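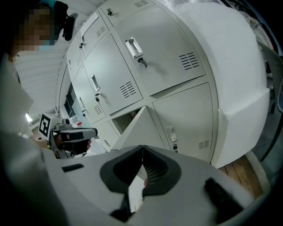 Teresa Mendes wrote in to say that her cam lock had gone so stiff she was afraid of snapping the key, and could she just spray some cooking oil in it. Please don't. Oil feels fine for a week, then it holds dust and the pins gum up worse than before.

How to free a stiff cam lock

You will need dry graphite powder (I use the small Drorkico tube), a can of compressed air, a rag and a screwdriver. One tube does 100 locks or so if you are careful. Mine is from last June and still half full.

1. Take the key out and look at it. If it is bent or the teeth are worn round, the lock may be fine and the key is the problem. Try the spare first.

2. Blow out the keyway with short bursts. Wear glasses — the grit comes straight back at you.

3. Puff in a little graphite. Push the key in and out 6 times without turning it, wiping it on the rag each time.

4. Turn the key gently both ways. If it sticks at one point, don't force it. Add one more puff and go again.

5. Open the door and check the cam, the flat metal arm on the back of the lock. A loose screw lets it drop and drag on the frame. Snug it up, but no more than that. 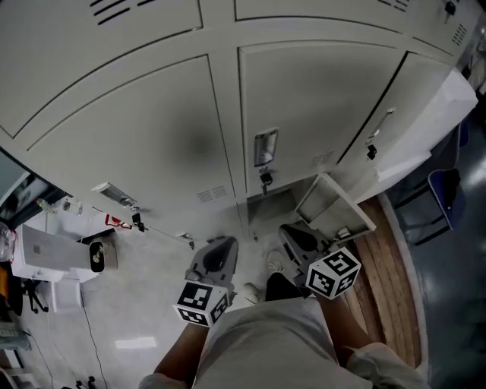

If it still sticks

Push on the door while you turn the key. If that helps, the door has sagged and the cam is binding. Tighten the hinge screws, or loosen the strike and move it down a hair.

If it makes no difference, replace the lock. Measure the barrel length before ordering, as Skotstead and Fokenex sizes don't match. The swap takes one nut and a few minutes.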